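Notebook, Hellden tidy-up project
September, entry 7

Morning, coffee not yet effective.

Reran the overnight policy on the toy-sorting set. Same story as before the retrain: fine on anything shaped like a ball, vague on anything shaped like a fruit with opinions. The stuffed eggplant is the worst of them. The policy goes for the fat end, closes too early, and lets go with great confidence over bare table. Then it moves on to the next toy as if the matter were settled. I have seen the same technique from my nephew.

Total demos in the pool as of this morning: 3,170. Threw out a batch where the marker tracking dropped mid-reach. Kaltport's new loader also chokes on any session name with a space in it, so I renamed the lot by hand, a chore for which no automation was available.

Question for the week is still the one from the kickoff: can it clear a table of soft toys into a soft bin without a person nearby saying "no, left"? Current answer is that it can clear a table of soft toys if the toys were put there by someone who wants it to succeed. We have been spacing them nicely without meaning to. Bunched up, with one toy partly behind another, the success rate falls through the floor. From today all demos start bunched.
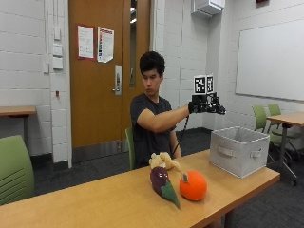 Apinya Chantharasri wrote in the margin of the last entry that a parent with one free arm does this in under a minute while on the phone, and that we should stop reporting success per toy and start reporting whether the table is clear at the end. Fair. I went back and rescored the old Nivau runs her way and the plot got much shorter. I'm leaving both numbers in the log, the flattering one in smaller type.

She also thinks the bin is half the problem. Soft sides slump, the opening changes shape, and the policy learned its drop point from a bin that stood up straight. Tried stiffening it with cardboard for an hour, then took the cardboard out again. People's houses have slumped bins. If it only works with a stiff one we have built a very expensive way of selling cardboard.

Afternoon: cable on the glove rig. Keep it slack on long reaches across the body or you get a little tug at the end, and the policy learns the tug. There are nearly 1,379 demos with it in there somewhere. Not relabeling them. Will downweight and see.

Huenchumán checkpoint is still the best of the bunch on approach and still hopeless on release. It hovers. You could fold a shirt in the time it takes to decide (we can't do shirts either – see entry 4).

To do:
– bunched starts only, both hands
– score by clear table
– swap the drop target to the bin opening instead of the bin center
– ask Apinya for her margin notes in pen, the pencil smears

4:40 pm, retrain started. Leaving it alone till tomorrow.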